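# Put the climb on the signpost, leave the hours off

Most path signs in the hills tell the walker how long the next stage will take. I think this is the wrong quantity to print. A sign should give horizontal distance and total ascent, and the walker should work out the time.

The case for times is that they are easy to use. A person who sees "Grosta 2 h" knows whether they will be down before the last bus. Distance on its own is a poor guide in steep country, and few people carry a feel for what a given climb does to their pace. I accept both points. My objection is that a printed time is a calculated figure with its inputs removed. It contains an assumed speed on the flat, an allowance for climbing and sometimes an allowance for rough ground, and none of the three is stated on the sign.

The path from Tulteo up to Grosta shows the trouble. Its lower sign gives two hours. The ascent is 283 metres, nearly all of it in the second half, on loose stone. Mirjana Ristić and I walked it in December with light packs and were well inside the sign. Satish Yadav walked it with his father and was well outside it. Both results are normal. Had the sign given the ascent and the distance, each party could have made its own estimate at the bottom, where the choice to turn back costs nothing.

There is also the matter of who sets the figure. Where a path crosses from one district to the next, the method often changes at the boundary and the signs do not say so. Above Grokomau the times seem to be set for a fit adult without stops. Below it they are generous enough to include lunch. A walker who has just beaten three upper signs by ten minutes each will misjudge the lower ones, and one going the other way will misjudge them with worse results.

Drita Mladenović, who has surveyed paths for longer than I have, disagrees with me. Her view is that a consistent time is as good as a distance, as walkers soon learn their own ratio to it. If the signs are all for a slow walker, a fast one multiplies by a fixed amount and the job is done. This works on even ground. It fails where climbing and flat walking are mixed, as the ratio for one person is seldom the same on both. I am quick on level tracks and slow uphill, and no single multiplier fits me.

Ascent has its own faults as a measure. The total depends on how finely the line is sampled, and a path that rises and falls by small amounts can gain a good deal on paper if every bump is counted. Some rule is needed. Lieven Lambrechts ignores any rise shorter than a contour interval, and I would be content with that provided it was printed in the map legend. Heights should also be given at the sign itself. A plate reading 800 m at a saddle lets the walker check an altimeter and find the right contour in mist, which a time cannot do. 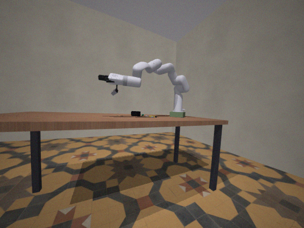

Errors in stage times add up along a route, and this is the strongest reason for keeping the raw figures. A walker planning a full day adds one printed time to the next, and a wrong allowance in the first stage shifts the expected arrival at every point after it. With distances and ascents to hand the walker can correct at each stage, using the pace kept so far that day. With times alone there is little to correct with. Jyoti Bisht has suggested printing both, the time in smaller type, and for signs that are due for replacement I would settle for that.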